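Two-arm handover demos: how many before the policy stops being silly?
Started by Bulumska, June 24, 2021

Bulumska
Hello all! Long-time reader, finally got something worth posting. I've been recording demos on my two-arm bench setup for the handover task (left arm picks up, passes to right arm, right arm puts it down) and I'm up to almost 200 episodes now. I am having such a good time with it, I even dream in joint angles.

First training run on the early batch was rough but it does go for the right object most of the time, which made me shout out loud in the kitchen. 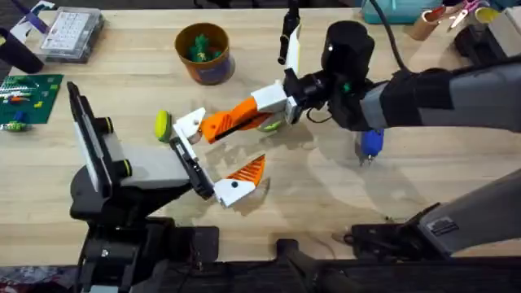 My actual question is about clutter. Every guide I've read says start with a bare table and add things later, and I went the other way and left the desk bits out from the first episode. So the policy has to cope with the pink-handled scissors, the orange-brown pot, the clear case with the printed sheet on its lid and so on, all while the two orange grippers are meeting in the middle. Is this making life harder than it needs to be? Or am I getting something for free?

Anitz
Lovely bench! I'd keep the clutter but move it between episodes. If the pot sits in one spot for the whole set, the network will happily use it as a landmark and then fall over the day you tidy up. I shuffle everything every 9 episodes, dull but it works for me.

Russo
Going to disagree with both of you a bit. Get the handover working on a clear table first. With grippers overlapping like yours, the fingers hide whatever is between them from a fixed view, and that's the hard part. Clutter on top just means you can't tell which problem you're looking at when it fails.

Bulumska
Ooh, fair point about the hiding. I do have wrist views as well but I've only been training on the fixed one (disk space, sigh). Might try all 3 together.

Anitz
@Russo I tried it your way last year and had to throw the lot out, the policy went to pieces the moment I put a mug down.

Russo
How many did you have with clutter in, though? You can mix them. I never said bin the messy ones.

Anitz
None, so ok, mixing would probably have saved me.

Domport
Whatever you pick, be strict about pauses! I used to stop mid-handover to think and the arms learnt to stop and think too. Hovering there for ages, very sweet, no use at all. I cut those out and retrained and it was like a different robot.

Bulumska
Oh no, I do that ALL the time. Right, going through the recordings tonight. Plan is to shuffle the desk stuff, record a clear-table batch for Russo, and post both sets of results in July.

Russo
Same number of training steps for each, please, or we'll be arguing until Christmas.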